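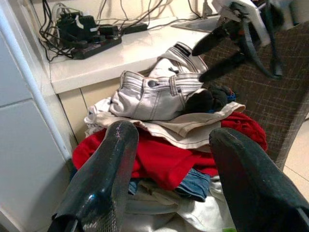

Clothing given to the Isdale Reuse Service must be sorted before it is washed, mended or passed on. Sorting decides how each item will be treated, and mistakes made at this stage are difficult to put right later. Mixed heaps are the usual starting point: light grey jeans folded over with the metal button uppermost, a crumpled black cloth at their side and a little bright blue fabric showing next to it would already call for three separate colour groups. The guidance on these pages applies to households preparing a donation and to staff at the Condeck and Clarnmont receiving points.

Before you begin

Clear a flat surface at waist height. Set out a container for each colour group and one more for items that need repair. Wash your hands, and remove rings or bracelets that may catch on knitted cloth. Good daylight is preferred. Where lamps must be used, place them to the side of the work and not directly overhead.

Keep a pencil and a supply of paper tags within reach. Pens should not be used, as the ink may run in the wash.

Step 1: Empty and open

Check every pocket, including the small inner pocket found on most jeans. Coins, keys and papers are to be placed in an envelope marked with the bag number. Unroll cuffs and sleeves. Separate garments that have been put one inside another. Fasten zips and hooks, but leave shirt buttons undone so that the buttonholes are not strained.

Step 2: Read the label

The care label is normally found in the side seam or at the back of the neck. Note the highest washing temperature and whether tumble drying is permitted. If the label is missing or cannot be read, treat the item as delicate and wash it by hand in cool water. Wool and silk are never to be placed with cotton, even where the colours match.

Step 3: Sort by colour

Divide the items into whites, pale colours, bright colours and darks. Pale grey belongs with pale colours. New denim of any shade should be washed separately the first time. Contrast stitching is to be disregarded when choosing a group unless it is red, in which case the item must first be tested as follows.

Dampen a corner of white cotton and press it firmly against an inside seam for one minute. If any colour appears on the cotton, wash the garment alone. Repeat the test after washing. 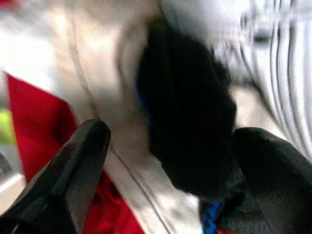

Page 5

Step 4: Inspect dark items

Black and navy cloth hides stains, thin patches and small holes. Spread each item flat and look over both sides. Then hold it up to a window, where worn areas will show as points of light. Run the palm slowly over the surface to find stiff places, which often mark dried paint or glue. Attach a tag beside every fault found and write one or two words on it, for example "hem down" or "seam split".

Items with a fault no longer than a finger's width may be repaired. Larger damage should be referred to the mending table at Condeck. Clothing that is damp or has a smell of mould must be kept apart and handed over in a sealed bag.

Step 5: Weigh and record

Fill each bag loosely and tie it at the neck. Bags are entered in the Paulík register under the number printed on the tie. Enter the colour group, the weight and the receiving point. Do not alter an entry once it has been made; draw a single line through it and write the correct entry on the next row.

In the year to March, the service accepted 1,970 bags. Of these, 527 came through Clarnmont and 161 were returned to the donor for further sorting. Most returned bags held shoes or bedding, neither of which can be taken under this scheme.

Delivering your bags

Receiving points are open during normal working hours. Bags must not be left outside the building when it is closed. Donors bringing a large quantity are asked to use the side entrance at Condeck, where a trolley is available.

The Clarnmont point will be closed on Sun 19 September for stocktaking.

Related guidance: Removing common stains. Replacing a button. Storing woollens over summer.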